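Speaker notes — colour talk, library evening session, 7 pm start

Okay, opening bit. Don't rush this. Ask who's painted a room and hated it by the next morning. Wait for the hands. Put mine up too, because I painted our hallway a green called Varela that looked like soft eucalyptus in the shop and hospital corridor by breakfast. Two coats! I lived with it for nine months.

Then say what tonight is: picking colours for a house you already live in, with furniture you already own and aren't about to replace. I'm not a designer. I ran the paint counter at Zillov for a long stretch and I've been mixing for people ever since, so most of what I know comes from folks bringing tins back.

Slide two — light. North-facing rooms here get the sun, so warm colours go warmer and creams can tip over into custard. South-facing ones are cooler, and a grey with any blue in it will sulk all winter. Tell the story about the customer with the nursery in Skudelex Dove (bedroom faced south, the poor thing ended up lilac). Then the big one: look at your sample at breakfast, at 3 in the afternoon, and again with the lamps on. If you only do one of those, do the lamps, as that's when most people are home.

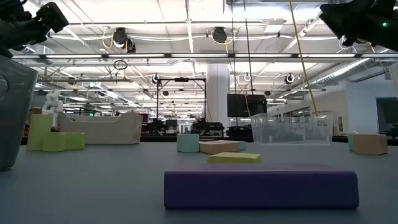
Neighbours next. A colour never sits by itself, it sits next to your carpet and your curtains and that big orange couch your aunt gave you. Same tan will go pinkish beside a green and a bit drab beside a bright yellow. I'll pass the cards round now, so give people a minute to hold them against a jumper or a bag. Someone always gasps at this point. Enjoy it.

Ask them not to bend the cards, I need them for September.

Sample pots. Paint a big bit of board instead of the wall, two coats, leave a white border around it and move it from corner to corner. The old colour on the wall will fool you otherwise. I kept a tally one year at the counter and we sold 1170 sample pots, and 186 people came back to have a full tin re-tinted anyway. When I asked, nearly all of them had dabbed a little square next to the light switch and called it done.

Slide about the trim. Keep this short, I went on far too long last time. Pick your white last. If the walls are warm, a blue-white skirting will look like somebody left the primer on. Vivenov do a decent fan deck of whites, and I've got a spare for anyone who wants to borrow it — write your name on the sheet, please.

If there's time: ceilings. Half strength of the wall colour is lovely in a small bedroom. Skip this if we're past 8.15.

Questions. I'll get asked about feature walls, I always do. My answer is go for it if you love it, but take the colour around the corner a bit or on to a bookcase so it has a mate somewhere. And someone will ask about painting tiles. Yes you can, read the tin, be patient with the drying.

Finish with the hallway again. It's a muddy pink now and I grin every time I come in the door. Tea's at the back, cups go in the grey tub.

Recent talks
Getting old wallpaper off without crying
Which brush for which job
Floors: sanding, staining, leaving well alone
Storing leftover paint

Contact the library events desk on extension 3319 | Copyright remains with the speaker | Back to top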